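Questions I get about my rug cleaning, so I can stop typing the same email over and over! I'm Ayman Dabbas, I run Dekard Rug Care out of a garage bay with a very good floor drain, and these are the things people ask me most. Last updated May 6, 2025.

## Before you book

**Do you clean rugs at my house or take them away?**

I take them away. I used to do in-home work and I didn't love it (dragging hoses past somebody's piano, no thanks). Now I pick up, wash at the shop, dry flat or hanging depending on the rug, and bring it back. If you live on a third floor with no elevator, tell me ahead of time and I'll bring my cousin.

**How long will my rug be gone?**

Small rugs, under a week most of the time. Shags take longer because that deep pile holds on to water like crazy, and I won't bring one back damp. June is my slowest month for turnaround. Everybody moves, everybody finds out what was under the couch.

**What does it cost?**

I price by size and pile, and I'll give you a number before I load anything. My minimum is $200 for pickup and delivery included, so if you've got a bath mat, please just use your washing machine. Two or three small rugs together is a smart way to hit the minimum.

**Can you get the gray back to one gray?**

Ha, I get this one a lot with pale shags. Sometimes! A lot of what looks like dirt is pile that's been walked flat, and it catches the light differently than the fluffy parts. Washing and a good raking help with that. Actual staining is a different animal, and I'd want to see it in daylight before I promise you anything.
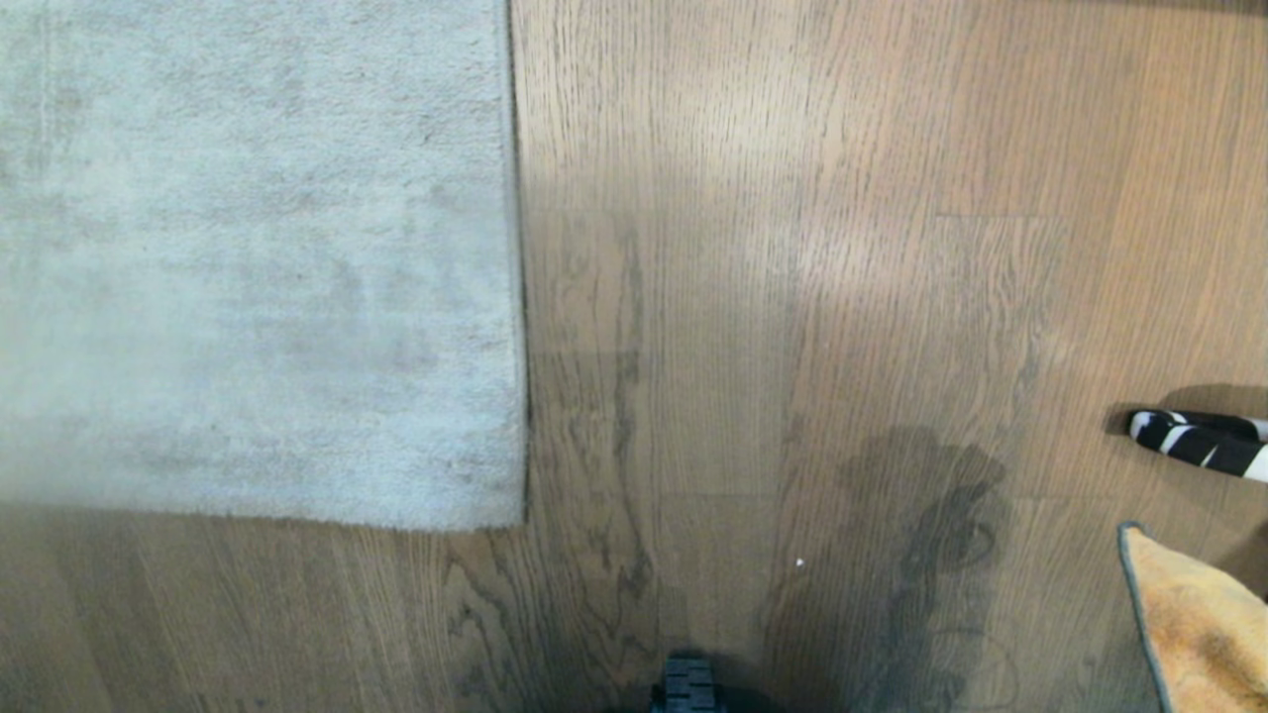

Old pet spots are the toughest. I can nearly always get the smell out, but the color may have changed for good by the time it gets to me, and no soap fixes missing dye. I'll tell you that up front and you can decide if it's worth the money.

## Looking after it yourself

**Should I vacuum a shag?**

Yes, but turn the beater bar off. Please. Suction only, slow passes, and flip the rug over every so often and vacuum the back too. You'll be shocked by what drops out on the floor. If your vacuum won't let you shut off the brush, use the hose.

**I spilled something. What now?**

Blot it with a white towel and cool water. Don't scrub, don't use hot water, and don't pour on whatever's under the sink. I've had rugs come in with four different products on top of one little coffee spill, and the coffee was the easy part.

**What kind of pad do you like?**

Felt with a natural rubber backing, cut a bit smaller than the rug all the way around. I carry one called Fikside, and it's what I've got at home. Skip the cheap sticky mesh on hardwood, it can mark up the finish and then you're calling a floor guy.

**Do I need to rotate it?**

Couple of times a year, sure. Mine gets spun around when I change the clocks, only so I remember.

## Odds and ends

**Do you do wall-to-wall carpet?**

Nope. I send those calls to Najjar Carpet, they've got the truck for it.

**Will you take silk or antiques?**

Silk, no. Old wool, usually yes, but I test the dyes first, and if they bleed I'll hand it right back with no charge.

**Where are you?**

Bay 13, behind the tile warehouse. Drop-offs are fine if you text first. The bell doesn't work, so knock loud!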